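Ticket 2367 – Plandside tracker: false grasp-release events during cloth packing
Component: perception / gripper state
Status: Fix in review
Opened: August 2024

Summary
The release detector in Plandside reports "open" while the jaws are still closed on cloth. The planner then marks the item as placed and moves on to the next one. Seen on recordings from the Hemness set only. The Stondura set replays clean.

Steps to reproduce
1. Check out the current main branch and load the default two-gripper config.
2. Replay Hemness episode 263 with the state overlay on.
3. Watch the jaw width estimate once the gripper is over the box.

Expected: state stays "closed" until the pads separate.
Actual: state flips to "open" for a few frames, then back. Each flip writes a placement event.

Log excerpt
[grip_state] width source: vision
[grip_state] pad mask lost, falling back to last contour
[grip_state] closed -> open
[planner] item placed, advancing
[grip_state] open -> closed
[planner] WARN grasp without target

Notes
Raised the debounce to 3000 ms as a test. The false events went away, but so did real short releases, so I reverted it. Camera exposure and time sync were checked first and are fine. Swapping the Tiedemann segmentation weights for the previous version made no difference.

The fallback contour is the problem. When the pad mask drops out, the tracker fits jaw width to the largest contour between the fingertips and assumes it belongs to the pads.

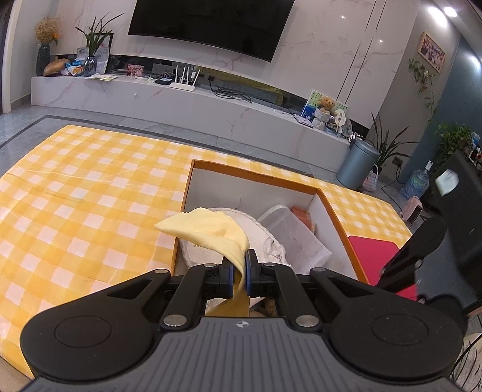

Jaw width should come from the inner linkage angle whenever the pad mask is in doubt. The silver pivot pins are easy to find with the jaws closed on the pale yellow cloth, and they give a usable angle without the pads. The cloth is a poor reference: its upper part folds over to the left and reaches past the box rim, well outside the fingertips. The second gripper at the right also needs its own region, so its pins don't get matched to this one.

Patch is on branch 304. It adds the linkage estimate and blocks placement events while the fallback is active – the old path stays behind a flag. Still to do: unit test for pin matching with both grippers in view, then a full replay of Hemness before merge.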